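3.2 Entryway items

The second group of objects belongs to the place near the door, where people put down small things when they come home. We chose a key ring with coloured tags, a brown pouch, and an oval tray with a stand behind it.
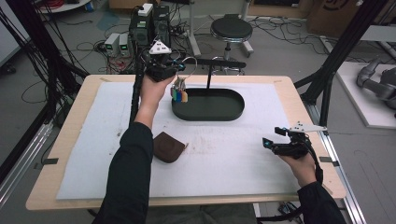 Keys are a difficult item for tidying studies. Their outline changes with every placement, and the tags can hide the metal part. Han labelled the pouch and the keys as separate items, also when they touched.

All objects of this group were arranged on a white foam sheet.
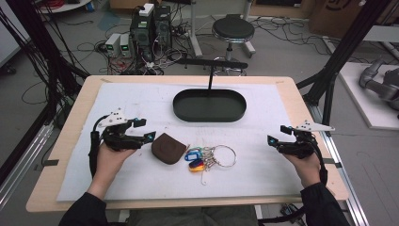 Figure 4. Pouch and keys on the sheet, with the oval tray and its stand behind.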